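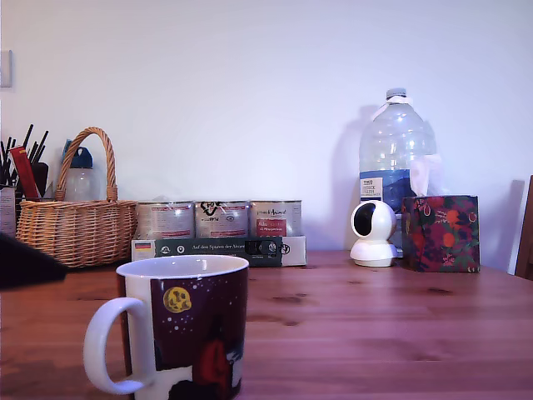
*Mug with a night-sky print and a yellow moon, on a wooden table.*

## 4. Fitting the Cendden cold air intake

This section covers the Cendden intake for the Coughlan Ginora with the 2.5-litre engine. For the turbocharged car, use the separate Felley sheet packed with that kit. The two airboxes look alike but the brackets are not interchangeable.

Revised Jul 14, 2019. Replaces the sheet issued the previous December, which gave the wrong clamp order in step 9.

**Caution:** Let the engine cool fully before starting. The coolant hose next to the airbox stays hot long after the engine is switched off.

### Tools

- 10 mm socket and a 300 mm extension
- Flat screwdriver
- Torx T20 driver
- Clean cloth

### Removing the factory airbox

1. Park on level ground, apply the handbrake and switch off the ignition. Disconnect the negative battery lead.
2. Lift off the plastic engine cover. It pulls up from the front edge first.
3. Unplug the airflow sensor. Slide the grey lock back, then press the tab. Do not pull on the wires.
4. Undo the two T20 screws and take the sensor out of its housing. Wrap it in the cloth and put it somewhere safe.
5. Loosen the clamp at the throttle body and the clamp at the airbox, then work the rubber duct free. Cover the throttle opening.
6. Remove the two 10 mm bolts on the inner wing. Pull the airbox straight up to release it from the rubber grommet underneath.

**Note:** On some cars the grommet comes away with the airbox. Push it back into the tray, as the new bracket uses it.

### Fitting the new intake

7. Fit the heat shield to the inner wing with the factory bolts. Leave them finger tight for now. Press the edge trim on, starting at the corner nearest the headlamp.
8. Fit the airflow sensor to the new pipe with the arrow pointing towards the engine. Tighten the screws by hand only – the threads are plastic and strip easily.
9. Slide the silicone coupler onto the throttle body, push the pipe in and tighten the throttle-side clamp first. Then tighten the pipe-side clamp.
10. Push the filter onto the open end of the pipe until it stops. Turn it so that the seam faces down, then tighten its clamp.
11. Check that the pipe clears the coolant hose and the bonnet stay. Tighten the heat shield bolts.
12. Plug in the sensor, refit the engine cover and reconnect the battery.

**Caution:** Do not oil the filter. Part 515 is a dry type, and oil will foul the sensor.

### First start

13. Start the engine and let it idle for roughly 30 seconds. A slightly uneven idle is normal while the control unit settles.
14. Listen for hissing at the coupler. If you hear any, switch off and repeat step 9.
15. After the first 100 miles, check all three clamps again with the engine cold.

If the warning lamp comes on, check the sensor plug and the direction of the arrow before contacting Felley. Keep the factory airbox and duct – you will need them if the car goes back to standard.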